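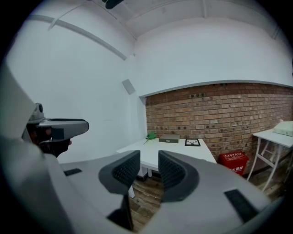 Brick below, plaster above: the half-and-half wall at Drostley.

The fashion for exposed brick has always struck me as a way of charging people for plaster they haven't got. Estate agents love it. Café owners love it more. So when I was asked to write up a back room in Drostley where the brick stops halfway up the wall, I went along expecting to be annoyed.

I was, a bit. The room is white wherever it can be: white walls, white ceiling, a white pipe left in plain view and painted to match everything else. Then you get the band of reddish-brown brick with a plastered ledge over the top of it. Up close the bricks are dotted with small dark spots and holes. Marjorie Bloxham, who chose the scheme, calls this character. My father would have called it a job for a Saturday and a tub of filler.

What she wouldn't do was strip the whole wall. Her builder, Benoît Caron, wanted to carry on to the ceiling, and they argued over it for most of November. "He kept saying it would look unfinished," she told me. "I said it would look like every burger place in Pernden."

She has a point there. A full brick wall eats light, and this room would be gloomy with one. Kept low, the brick gives your eye something to rest on and the plaster does the useful work of bouncing the light about. I'm less sure about the ledge. Bloxham says it's handsome. I say it's a shelf for dust, and I'd like to see who wipes it.
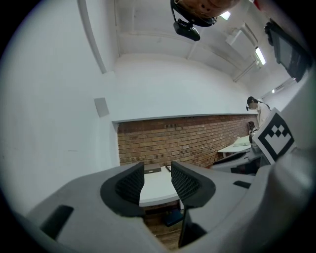
Does old indoor brick need to be sealed?
It depends on how much it sheds. Rub it with a dry hand, and if you come away with red dust, a thin coat of breathable masonry sealer will help. If the wall is damp, leave it bare until you've found out where the water is coming from.

Caron's view is that people seal far too soon, usually with something shiny, and then ring him when it goes cloudy. He charges for that visit, and quite right too.

Then there's the ceiling. The beams show, the lights are plain rectangles, and there has been no attempt to make any of it pretty. I liked it better than the wall. Huguette Tanguy, who has the rooms next door, thinks it looks like an office and has boarded hers over, at a cost she put at "more than the sofa".

Would I do it at home? Not the holes. But I came back and looked at my own chimney breast, plastered and perfectly smooth, and wondered for a good minute what was under there. Then I put the kettle on and left it alone.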